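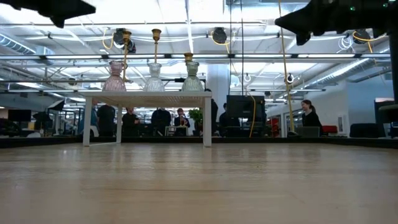 Equipment Planning Board: Second gripper station, budget request

Started by tcostache

Members are asked to comment on the proposed purchase of a second station for glassware and candle holder assembly. The quotation from Sterholm stands at 2253 per gripper pair, with mounting rails quoted separately. Corville has offered a comparable pair at 2000, excluding spare fingers. Comments are requested by Sunday.

l_dumitrescu
The Corville figure should not be read as a saving. Spare fingers are listed at 166 per set, and the glass bases will require softer contact pads than those supplied. I recommend that the request name Sterholm.

zeyu.zhong
I do not agree. Two sets of spares would still leave us close to the Sterholm price, and Corville's fingers can be changed without removing the wrist plate. Has the Sterholm delivery time been confirmed in writing?

tcostache
It has. Sterholm states up to 60 days from receipt of order.

accori
A separate point – the request covers grippers and rails but makes no provision for lighting. Glass and brass both produce reflections, and the lighting for the first station was paid for out of the repair line. That should not happen again.

l_dumitrescu
Agreed on lighting. I maintain my position on the supplier.

r_dursun
Please add lighting as its own line and attach both quotations. The supplier can be decided after each firm has lent us a pair for trial – Corville has already agreed to this in principle.

zeyu.zhong
That is acceptable to me. I will write to Sterholm regarding a loan.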